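Retail Display and Stock Care
Unit 4: Hats and other soft goods
Tutor: Raghda Smadi

Reading for this unit: handout 3, and the Kuipers case study up to the section on returns.

Soft goods lose their shape in storage more often than on the shop floor. A brim that sits flat under a stack for a few weeks will take a crease, and steam does not always bring it back. Felt and straw are the worst for this. Cotton is more forgiving, but the crown still sags if nothing holds it up.

For display, the stand should fill the crown without stretching it. Wire stands are light and cheap and let air through. Solid heads give better support but take up more storage room between seasons. 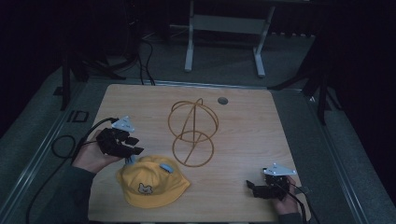
Pricing comes next. The Kuipers shop carried 154 hats at the start of March and marked down 93 of them before the end of the season. Look at when the markdowns were made as well as how deep they went. Most came in the last 12 days, when foot traffic was already falling.

Terms to know:
Sell-through – units sold divided by units received
Markdown – a lasting cut in the ticket price
Facing – one item turned toward the customer
Dead stock – goods with no sales in the period

For next class, work out the sell-through for the Dravville branch from the table in the case study. Show your steps. Declan Heffernan has the spare copies if you missed the last session.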